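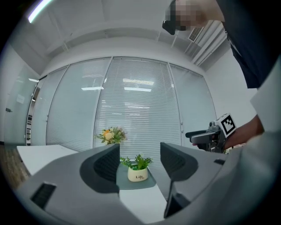 The "Life" pot and its small plant, office.

DRULTHAM LIVE – WHAT'S ON, WHAT WAS ON, WHAT'S LATE
June 2022

Quick one this month. Board meeting ran over, the new strings order is wrong again, and I have a soundcheck in an hour. So, in no special order.

THE BARROS SHOW
If you missed it, sorry, you missed a good one. Benvinda Leitão opened solo, seven-string nylon, no backing tracks, no chat for the first four songs. Then she talked for ten minutes about her uncle's truck and played the best version of "Salt Road" I've heard her do. Slower than the record. The little harmonic bit at the end went on and on and the room just let it.

Then Barros. Full band this time, Rodrigo Gouveia back on bass after the wrist thing. Loud. Possibly too loud up front for the first two numbers, and yes, I got the emails. Howard Dawber was on the desk and pulled the guitars down by song three, after that it was fine. Set leaned hard on the second album, which I like more than most of you do. Only one new tune, no title yet, in what sounded like five until Rodrigo told me after that it's in four and I should practice.

Encore was two songs, then a third when people wouldn't leave. Curfew was 11. We were close. Please don't tell the landlord.

Paid attendance 210, a record for the upstairs room on a weeknight. Thank you all. Bar ran out of the pale ale, which we now know about and will fix.

MERCH LEFTOVERS
Barros left one box of shirts behind, mediums and one XXL. Also the tour EP on vinyl, a few copies. They've said we can sell them at the door and send the money on. Cash or card. No mail order, I can't face the post office.

COMING UP
Dilter, two sets, seated. Support is Henrique Vieira playing baritone guitar through what he says is a very small amp. Seated means seated – chairs go right up to the stage, so if you want to stand, it's the back wall or the stairs side. Doors at seven, Henrique on at half past. He's only doing 30 minutes so don't sit in the bar and then ask me when he's on.

Dilter have asked for no phones in the first set. Second set do what you like.

Vallden is still on for October. Downstairs, the big room, standing. Tickets went up on the site and the first lot sold faster then we expected. There's a second lot coming and newsletter people get first go as usual. Link will be in the next email, not this one, please don't reply asking for it. I mean it nicely.

No, Vallden are not playing acoustic. That was a rumor. Full rig, two drummers.

GUITAR NIGHT
Dindo Espiritu is taking over the monthly open guitar night from me. He taught half the players in this town anyway. Same deal, sign up at the bar, two songs each, house amps provided. Bring your own leads. The house ones walk off.

Dindo wants to try a theme every other month, first one is songs you learned wrong and kept that way. I have about 10 of those so I may turn up.

NEW PA
We got there. The fund closed $660 over target and the extra is going on two decent monitor wedges, since the old left one buzzes at anything near a G. Howard has been asking for these since before I started here. Install is the week after Dilter. Upstairs is dark that week, downstairs open as normal.

If you put in $50 or more your name goes on the wall by the stairs. Check teh spelling when you're next in, it's on a sheet behind the bar for now. Pencil is on a string. Write clearly.

LOST AND FOUND
One denim jacket, one left earring, a capo (nice one), a kid's mitten. A capo isn't hard to claim, just tell me what color it is.

ODDS AND ENDS
The box office phone is still down. Email is best. Parking out back is for bands only on show nights, we had to move three cars for the Barros van and it made load-in a mess.

Somebody asked for setlists. I'll post the Barros one on the board by the coats when I find it, I wrote half of it on my hand.

OK, soundcheck. See you at Dilter.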